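This site uses cookies. They are not the kind with chocolate chips. Accept or manage your choices.

Sorting: why grown-ups go on about it

Somebody has probably told you to tidy your blocks this week. You may have replied that they were already tidy, just spread out. This page is about what happens next, and why putting things into groups is a real bit of maths as well as a way to get your floor back.

Sorting means deciding what goes with what. To do it you need a rule. "All the yellow ones together" is a rule. "The ones I like" is also a rule, but you are the only person who can check it.

You don't need much to practise. Foam cubes are good, as they are quiet when dropped and hardly hurt at all when trodden on, which can't be said for the plastic sort. Then you need two bins and a big sheet of brown paper to work on. 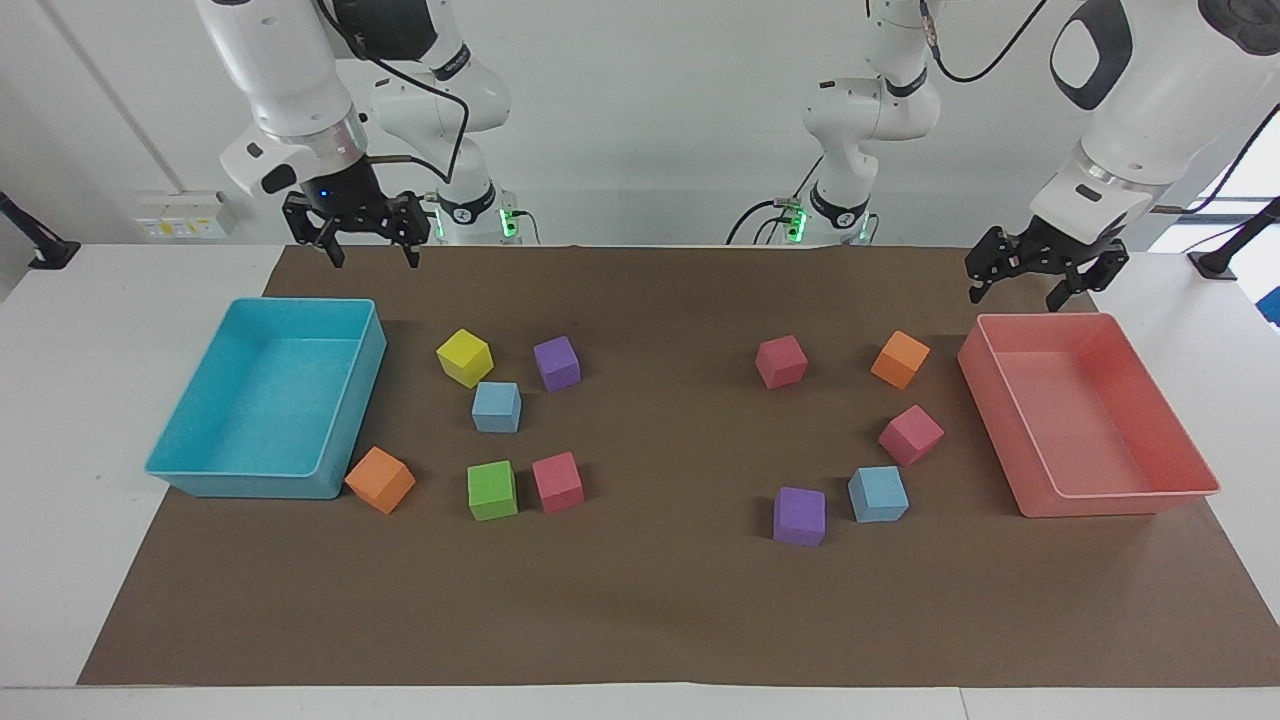

Foam cubes on brown paper, with a blue bin and a pink bin.

Two bins and lots of colours make a puzzle. You can't give every colour a home of its own, so some of them will have to share. You could put warm colours such as orange and yellow in one bin, and cool colours such as blue and green in the other. Purple will cause an argument. Purple always does. Is it warm or cool? Pick an answer, say it out loud, and stick to it until the end of the game.

You could forget colour altogether and sort by place: whatever is nearest a bin goes in that bin. It's quick, and it's the rule most people use at bedtime.
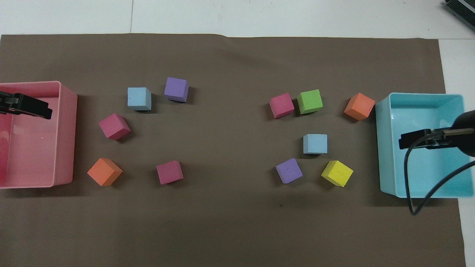 A cube sitting in the middle is the tricky one. With the nearest-bin rule you may have to measure, and a ruler is fairer than your brother.

Now try this at home. Ask a friend to sort the cubes by a secret rule while you watch. After each cube, guess the rule. If you get it in three, well done. If you're still guessing at 26, your friend may be making it up.

When you've finished, tip the lot out and start again with a new rule. Sorry about the floor.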